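3.2 Brake Pad Wear

Pad thickness was measured at 13 points on each front axle, with the wheels removed and the caliper left in place. Readings were taken every 3000 miles by the same technician, using the gauge procedure of Kim and Từ. Vehicles fitted with Tanetti pads were kept apart from those fitted with Drirnason pads, and no car changed supplier during the trial.
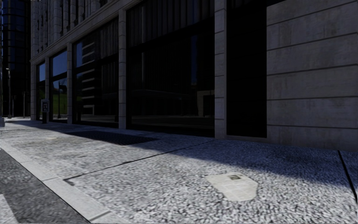 Figure 4. Urban stop-and-go condition.

Inner pads wore faster than outer pads in both groups. The gap was largest on cars with sticking slide pins — eight vehicles in all — and these were left out of the regression. Rotor temperature was logged only in the September runs, after a bed-in of 200 stops, so the thermal term in Equation 6 should be read with care. Rear axles are treated in Section 3.3.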